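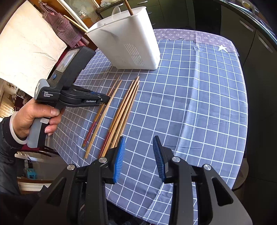
スティネオ谷アナグマ食性調査 中間報告
提出先 コマリ自然助成基金 担当 セリム・ドゥマン様
作成 マヌエラ・ピラス

今期は、谷のアナグマが秋に何を食べているかを、ためフン場の内容物から調べる作業を中心に進めました。計画書では谷を18の区画に切り、各区画を同じ手間で歩くことになっています。紙の上ではまことに整然としたもので、助成申請の審査ではこの格子がたいへん好評だったと伺っています。ところが実際の谷はテーブルに掛けた格子柄の布と同じで、白い線はきちんと引いてあっても布には折り目が盛り上がり、端のほうには細かい皺が寄っています。その折り目に当たる尾根を一本越えるのに、午前がまるまる消えます。区画の面積はどれも等しく、脚の疲れはどれも等しくありません。この点を計画書に書かなかったのは筆者です。

進み具合

18区画のうち16区画の踏査を終えました。残る2区画は谷の北側、パルンボの旧採石場の上にあります。道が崩れており、地図には道があると書いてあり、地図を作った役所に問い合わせたところ、地図が正しいとの回答でした。現在は反対側の斜面から入る経路を探しています。モハンダス・グンデルが一度試み、アナグマの古い巣穴をひとつと、誰かの長靴の片方を見つけて戻りました。巣穴は記録済みです。長靴は調査対象外としました。

使用中と判断できたためフン場は11か所です。アナグマは浅い穴を掘ってそこに用を足し、しかも同じ場所に通ってくれるので、食性を調べる側としてはこれほど几帳面な相手はありません。キツネの調査をしている隣の研究室からは羨ましがられています。彼らの対象は道の真ん中の石の上に置いていくので見つけやすいはずなのですが、道の真ん中は人も車も通ります。

試料はすべて採取地点ごとに袋を分け、凍らせて保管しています。冷凍庫は計画どおり専用のものを借りました。借りるまでのひと月ほどは共用の冷凍庫を使っており、その間に研究所内から寄せられたご意見は、本報告の付録には含めておりません。

これまでに分かったこと

まず、ミミズです。予想どおりと言えば予想どおりで、雨のあとの牧草地に近い地点では、どの試料を洗っても顕微鏡の下にミミズの剛毛が出てきます。剛毛は細く、短く、砂粒に紛れ、長く見ていると目を閉じても見えるようになります。フェンナ・ムルデルが検鏡の大半を引き受けてくれていますが、最近は夕食に麺類を選ばなくなったそうです。

次に果実です。谷の南向き斜面では、ブドウの種と皮がかなりの割合を占めました。収穫の済んだ畑に残った房、あるいは地面に落ちた粒を食べていると考えるのが穏当ですが、収穫前の試料にも種は混じっています。この件については農家の皆さんにも結果をお伝えする約束になっており、文面を慎重に練っているところです。いまのところ「アナグマもブドウの熟期を把握しているようです」という案が残っています。

スモモとサクランボの種は上流側の放棄果樹園に集中していました。人が手入れをやめて久しい園ですが、木のほうは気にせず実をつけています。果樹園の周囲のためフン場からは小さな芽生えも見つかっており、アナグマがスモモを植え広げている可能性があります。もっとも、芽生えが冬を越すかどうかは春に見に行くまで何とも言えません。種まきの意図があるかどうかは、春になっても分からないでしょう。

甲虫の翅の破片はほぼどの区画からも出ます。多くは糞虫とオサムシの仲間で、種まで同定できるものは限られます。破片の同定は割れた皿の山から食器のメーカーを当てるような作業で、絵柄のある欠片が出た日は皆の機嫌がよくなります。

トウモロコシについては、申請時に立てた見通しを改める必要があります。計画書では「谷床の畑が秋の主要な餌場になっている」と想定しましたが、谷床の試料に含まれていたトウモロコシはわずかでした。畑の被害として報告されていた倒伏のうち、現地で足跡を確認できたものはイノシシばかりです。アナグマも茎を倒して食べることは他の地域で知られており、谷でも無実だと言い切ることはできません。ただ、少なくとも今年の秋に関しては、評判のほうが胃袋より先を歩いていたようです。

小型哺乳類の骨と毛は少数にとどまりました。鳥の羽毛も一部の試料に見られましたが、生きた鳥を捕らえたのか、死んだものを拾ったのかを糞から見分ける方法を、われわれは持っていません。もしお持ちの方がおられましたらご連絡ください。

うまくいかなかったこと

色つきの標識粒を混ぜた餌を巣穴のそばに置き、どの家族がどのためフン場を使うかを調べる計画は、半分ほどしか進んでいません。落花生と糖蜜に小さなプラスチック粒を混ぜるこの方法は古くから使われており、アナグマにはすこぶる好評です。困ったことに、アナグマ以外にも好評でした。石で蓋をしておいても朝には石が転がっており、近くの農家の犬が晴れやかな青い粒を庭に残していたとの連絡を受けました。犬は元気です。飼い主の方にはグンデルがお詫びに上がり、説明に思いのほか時間がかかったと申しております。

そのため、家族群のなわばりの図はまだ穴だらけです。冬の間は餌への反応も鈍るため、標識調査の残りは早春に回します。粒の色は赤と白を追加で手配しました。青は犬と混同するおそれがあり、使用を見合わせます。

自動撮影カメラについても一言触れておかねばなりません。設置した機材のうち、スカデデル沢に置いたものは草の揺れに忠実に反応し、夜ごと大量の草の記録を残してくれました。電池はそれで尽きました。11月に入ってから取り付けの高さを下げ、前の草を刈ったところ、ようやくアナグマが尻だけ写るようになりました。進歩と見なしています。

予算

旅費は予定内に収まっています。消耗品費は超過しました。主な理由は手袋です。申請時の見積もりは、手袋を洗って再び使うという高い志のもとに算出されたもので、現場の全員がその志を初日に捨てました。超過分は、採石場へ続く道が通れずに浮いた車両費で吸収できる見込みですので、費目間の流用をお認めいただければ幸いです。様式は別便でお送りしました。前回は旧様式で出してしまい、お手数をおかけしました。今回は新様式のはずです。基金の公開ページにはどちらも「最新版」として載っておりましたので、念のため両方に記入してあります。

篩の目の細かいものを一枚、新たに購入しました。剛毛の流出を防ぐためで、これは計画書に記載のない支出です。古い篩で洗った初期の試料については、ミミズの量を低く見積もっているおそれがあるため、保存してある分を洗い直しています。この作業をもう一度やることになると聞いたときのムルデルの発言は、記録しておりません。

地元との関係

谷の集会所で途中経過をお話しする機会を設けました。説明はエットレ・パーチェが担当しました。質問の大半はイノシシについてで、残りは駐車場についてでした。アナグマに関する質問も最後にひとつ出て、「あれは食べられるのか」というものでした。パーチェは、食性調査とは通常その向きの調査ではないとお答えしています。

それでも会のあとで、果樹園の持ち主の方から立ち入りの許可をいただき、昔の品種の配置を書いた手描きの図まで貸していただけました。どの木がどの年に植えられたかが細かく入っており、種の同定の大きな助けになります。われわれの区画図より見やすいことは認めざるを得ません。原本はお返しし、写しを調査用の綴りに入れました。

畑の持ち主の方々には、柵の補修に関する相談先も併せてご案内しました。調査の範囲をいくらか越えますが、アナグマが何を食べたかを尋ねて回る者が、食べられた側の話を聞かずに帰るわけにもいきません。

次期の予定

残る2区画の踏査を最優先とします。反対斜面からの経路が使えなければ、区画をそのまま未調査として扱い、集計から外すことをご相談するつもりです。近隣の区画の値で埋める案も所内で出ましたが、あの斜面には牧草地もブドウもなく、隣の数字を借りてくる根拠が見当たりません。地図の空白は空白のまま載せたいと考えています。

冬の試料は量が減る見込みです。アナグマは谷の標高では完全に眠りきるわけではなく、暖かい夜には出てきますが、その暖かい夜がいつ来るかは事前にお知らせできません。採取の間隔は秋と同じに保ち、空振りも空振りとして記録します。

検鏡は、初期試料の洗い直しが済み次第、上流側の分から再開します。果実の種の見本帳は、果樹園の図をもとに品種ごとに作り直します。スモモの見本を集めるにあたっては、果肉を取り除く作業が必要となり、こちらの人手は珍しく余っています。

ご判断をお願いしたい点は、費目間の流用と、未調査区画の扱いの二つです。現地視察のご希望も承っておりますが、ためフン場をご覧になる場合は替えの靴をお持ちください。集合は朝6時、パルンボの橋のたもとで、そこから先は電話が通じません。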